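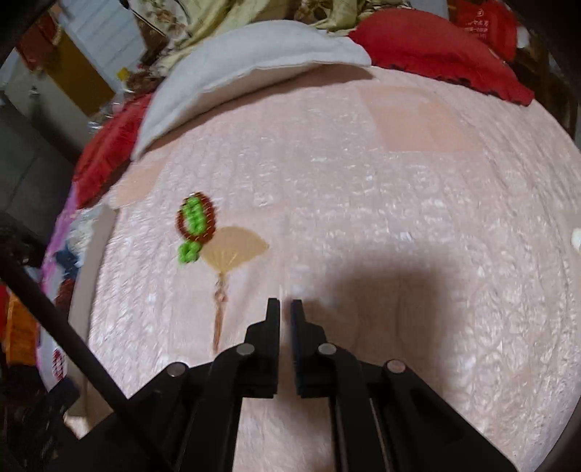 Photo: Piludside Community Museum

Small accessories go on show at Piludside

A display of everyday accessories opens at the Piludside Community Museum on 1 Oct 2026. It includes bead bracelets, hair ties, scrunchies and a knotted-cord ornament in red and green, lent by households in the district.

The museum has received 630 items on loan. Smaller pieces, among them a red bead bracelet and a dark blue claw clip, are being kept in shallow trays while labels are prepared.
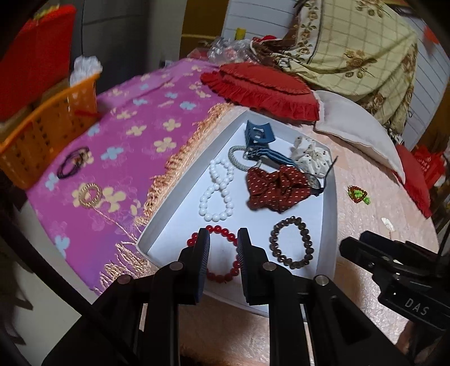 Textiles and bedding

Doina Softić, keeper of domestic collections, said that the bracelets would be displayed against soft furnishings. "Visitors should meet these objects in a bedroom setting," she said. A pink bedspread with a fan and tassel motif has been chosen for the first room.
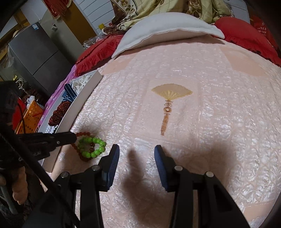 The second room is devoted to hair accessories and will open in December. Admission is £2. Enquiries about further loans should be addressed to Edin Berisha at the museum office.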